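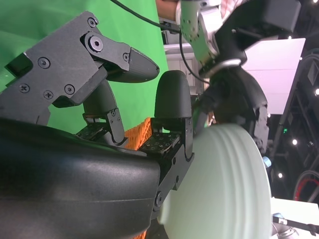

Makomska workshop continues two-arm build

12 January 2022

The Makomska shared workshop has confirmed that work on its two-arm handling project will continue through to August. The project, known to members as Zekuvlow, was started by Miloslav Šťastný and Miloslav Lukáč and is open to all members who have completed the workshop's electrical safety course.

The build brings together two arms of different types. One carries a dark grey hand with jointed fingers and sensor pads on their inner sides. The other, in white and silver, ends in a black gripper. Members are using light household containers for handling trials before any heavier items are introduced.

Mr Šťastný is responsible for the hand and its wiring. He reported to members that the finger linkages had been taken apart and refitted twice since the autumn, and that the screws at the pivot joints must be checked at the start of every session. Mr Lukáč is writing the control software, which he intends to make available to other workshops free of charge.

"The arms can each pick up a bowl," Mr Lukáč said. "Passing it from one to the other is the part that still takes up our evenings."

The workshop has set aside 298 euros for replacement cables and fingertips. Spare fasteners have been supplied by Bednárik, the local hardware merchant. A request for a second power supply has been sent to Zuron and a reply is awaited.

Members wishing to take part should enter their names in the book at the front desk. Places are limited to two per session, and each session is followed by 30 minutes of tidying and tool checks. The bench remains reserved for the project in the evenings and may be used for other work during the day, provided that the arms are switched off and the cables left in place.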